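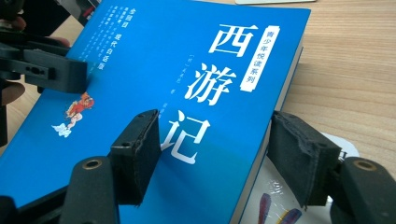 About us

Hi, and welcome to the workshop page! I run the bench at Flellurstead, and if you've ever mailed us a gripper in a padded box with a note saying "it's dropping things again," I'm the person who opened it.

We look after hand-held grippers. You hold one, you pick things up with it, and what you did gets recorded so that a robot arm can learn to do the same. We set them up, we service them, and we fix them when they come back looking sorry for themselves. That's pretty much the whole business, and I love it.

How we got going

I started out repairing packing machines in Arkstead, mostly conveyors and the odd label applicator. Then a friend at a small lab asked if I could make two grippers behave the same way, as one closed nicely and the other one pinched. I said sure, give me an afternoon. It took me most of November! But by the end I had a notebook full of measurements and a fairly strong opinion on foam, and the lab asked if I'd do the rest of theirs.

We moved to Flellurstead when the Arkstead unit got too small, and we still pick up and drop off there for customers on that side of the county. There are a few of us now. We have a long bench, a good kettle and far too many books.

What happens on the bench

Every gripper gets the same checkup. We call it the Ninamen routine, after the street the old shop was on (I know, very glamorous). First we look over the fingers for cracks, especially near the brass inserts. Screws going into those get snugged by hand, never with the power driver. An insert that has been spun loose in plastic is a miserable thing to put right, and I've done enough of them to be boring on the subject.

Then come the pads. Foam is what wears out, and it goes quicker than people expect. The edges go fuzzy first, then ragged, and at some point the face stops meeting the thing you're holding squarely. A little fuzz doesn't bother me. I'll leave a pad on if it still grips flat, and I'd sooner tell you that than sell you a new set. When we do change pads we change both fingers together, clean off every bit of the old adhesive, and let the new ones sit clamped for 24 hours before anybody squeezes anything. Yes, the whole 24. I've cheated on this and regretted it.

After that we check the travel. The fingers should open evenly and come back without a hitch, and there shouldn't be a scrape or a click anywhere on the way. If there is, we strip the linkage, wipe it down and put it back together dry - please don't oil your gripper at home! Oil finds its way to the foam, and then you've got two problems.

The books

Our last test is the grip test, and it's my favorite part of the day. We do it with paperbacks. A paperback is slippery on the cover, soft on the page side, a bit bendy, and it lies flat on a table in a way that makes it awkward to get hold of. If one pad is tired, a paperback will tell you straight away - it twists as you lift. We use all kinds, and one of the regulars is a youth edition of Journey to the West, with a bright blue cover and the Monkey King on his little cloud. He's been through a lot for a fellow who's supposed to be on a pilgrimage.

Each gripper does 400 closes on the bench before it goes home, with a mix of books and cards, by hand, with the radio on. It sounds dull and some days it is. But you feel things in your fingers that you'd never spot by looking, and I like knowing that whoever opens the box can just get to work.

Everything goes in the Dalgleish, our job log, named after the brand-new filing cabinet we bought and then never used for files. Your gripper's number, its pads, which inserts we've replaced, what you told us and what we found. As I write this we're on job 711, and I still go back to the early pages when something odd turns up.

Sending us something

Pop the gripper in a box with something soft on both sides of the fingers, and leave the old pads on, even if they're awful. They tell us how it's been held. A note helps too, and it doesn't have to be technical. "Slips on the left" is a perfectly good note.

If you're near Flellurstead, come by instead. We're at the bench from eight in the morning, the door sticks so give it a shove, and you're very welcome to have a go at the paperbacks while the kettle's on.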